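Votive Offerings at the Loverton Parish Shrine
Project report, Gunvor Forsberg and Ezekiel Ostrowski
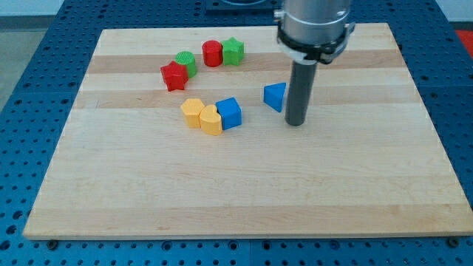 1. Purpose
The project examined how parishioners at Loverton have recorded prayers for intercession. The earliest entry in the shrine register dates from 1696.

2. Method
We transcribed 23 entries and sorted them by saint and by type of request. Rochelle Okafor checked the Latin. Entries after 2020 were left out at the parish's request.

3. Results
St. Anthony was named in eight entries, mostly for lost property. Requests for healing were addressed to several saints. Two names could not be read.

4. Limits
The register has gaps, and water damage affects the final pages.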